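Sorting Discarded Cables at Kever Hall: A Student Project Report
Prepared by Dymphna Dolan and Guangming Gu

12 shares
3 comments

The purpose of this project was to find out why so few residents of Kever Hall recycle old chargers and cables, and to test a simple collection method. A survey was sent to every resident, and 101 replies were received. Over half of those who replied said they kept unused cables in a drawer and did not know where to take them.

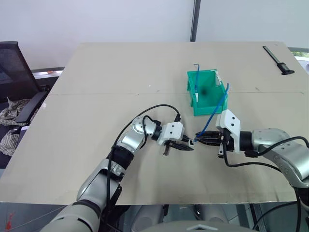 Collection points were set up on two floors and were kept open through the end of the term. Each point was given a sign and an open container for items of one kind. A green plastic bin with a low front wall suits this purpose well, as a short blue cable can simply be hung over the rim. Lidded boxes were tried first on the Grusel wing — residents tended to leave items on top of them. Printed instructions were revised after comments from the Bunance Street reuse shop, which agreed to accept working cables at no charge.

Items that did not work were set aside for the county drop-off site. The authors had hoped to record the age of each item, but few residents could supply it, and this part of the plan was dropped. 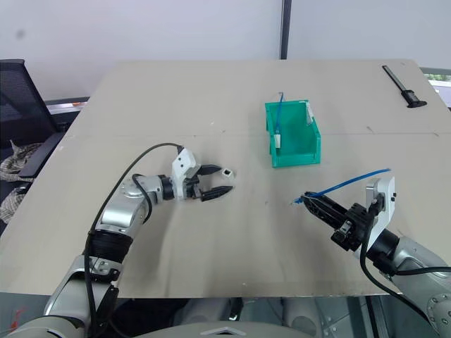 QIN CAMPUS, April 2025

Residents' views were gathered again at the close of the collection period. Most replies were favorable, although several asked that the collection points be moved closer to the mail room. Residents on upper floors were less likely to take part. The authors recommend that the method be continued next year, with one collection point at the main entrance and clearer notice given before move-out. A longer survey is planned for August — it will also cover batteries and small lamps.

7 likes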